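Tips & Fixes | Packing for Park Days

Search this site Search

What You Can Skip Before a Day at the Park

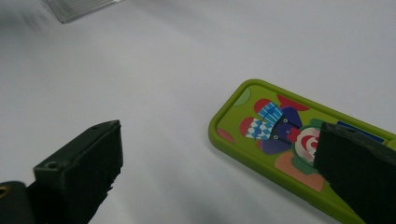 Every fall I get asked for a packing list for a family day on the trails, and every fall I look at the lists already out there and wonder who is carrying all that stuff. One I read in October had 51 things on it. Fifty-one, for a walk around a lake and a sandwich. My own way of doing it starts the night before, with everything I think we need put out on a plain white tabletop where I can see it, and then I start taking things away. Small items go in a bag last, bright ones first to be found again – a bright green thing with a colorful picture on it shows up on pale white from across the room, and it will show up in leaves a lot better than a brown one. Keep that in mind when you buy anything you could drop.

The cooler

You have probably seen the claim that a cooler has to be chilled overnight with a "sacrificial" bag of ice before you use it. For a week of camping, maybe. For lunch I have never been able to tell the difference. What does help is cold food going in. Put the drinks in the fridge the night before, freeze two water bottles, lay them on top of the food and keep the lid shut. A full cooler stays cold longer than a half-empty one, so use a smaller cooler or stuff the gap with a towel.

Darnell Brannigan, who has walked the Drullutden loop with us more times than I have, swears by rock salt on the ice. Salted ice does get colder. It also melts sooner, and it froze his lettuce.

Wiping down muddy boots

Skip the special boot shampoo. Let the mud dry all the way, knock the boots together outside, and go over them with an old dish brush. Cool water and a drop of dish soap will take care of what is left. Pull the insoles out and stuff the boots with newspaper, and change the paper once if they were soaked.

Don't put them by the heater. I know everyone does. I did it to a pair of leather boots and the glue let go at the toe before the season was over.

Dryer sheets and bugs

People tuck them in their hats and collars. I tried it at Pirkton in warm weather and got bitten on the neck, an inch from the dryer sheet. One afternoon proves very little, I'll admit, but I went back to regular repellent and long sleeves and have had no reason to change. Tuck your pants into your socks if there is tall grass, and check everybody for ticks when you get home, including the dog.

The picnic blanket

A waterproof one is nice. A cheap shower curtain liner under an old quilt does the same job, and you can hose it off. Fold the quilt with the clean side in before you carry it back to the car. Mine is 10 years old and has outlived two "outdoor" blankets with zippers and handles.

I was sent a link to the Plidisov folding mat, which sells for $86. I haven't used it, so I can't tell you it's bad. I can tell you what a shower liner costs.

Snacks for kids

Ignore any recipe that has you threading fruit on sticks. Whole apples, crackers in a hard box, cheese if the cooler is coming. Trail mix with chocolate is fine in November and a mess in July. Pack one more snack than you have children and keep it hidden until the walk back.

A reader, Uzma Gondal, wrote to say that she puts each child's snacks in a separate bag and lets them eat on their own schedule. I had my doubts. Ours were done eating before we had left the parking lot at Bunting, but she says hers spread it out – so it may depend on the child.

Keep a box in the car

This is the one piece of standard advice I will stand behind. Dry socks for everyone, a roll of paper towels, trash bags, bandages, a flashlight that you have tested. Mine fits in a 13-quart dishpan, and the dishpan holds the muddy shoes on the way home. Restock it when you unload, while you still remember what you used. If you leave it until the next trip you will be out of socks.

Updated 7 November 2020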